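Votstead workshop opens its home robot arm build to new members 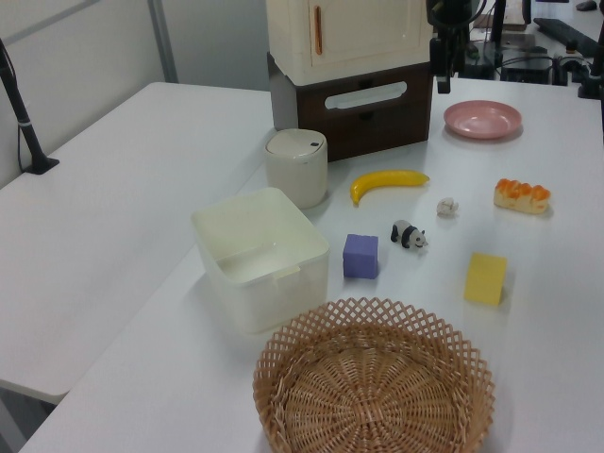
October 3, 2020 – The shared workshop at Votstead is taking on new members for Zamamico, its project to build a robot arm that can tidy a table at home. The work was started by Chak-lun Tsao, who put together the first arm in his spare room before moving it to the workshop.

Members practise with ordinary household things and toys – a sponge, a plate, a toy banana. The budget for each build is up to £500, and the parts list and wiring notes are free to copy.

"I wanted something people could mend themselves," said Tsao. "Most of the time goes on the gripper."

There are 20 places. Beginners are welcome and tools are provided. Building sessions run on weekday evenings until December, and the fee is £20 a month.

Contact: Chak-lun Tsao, Votstead, Unit 303
© Votstead 2020 | Back to top
Shares 20 | Comments 4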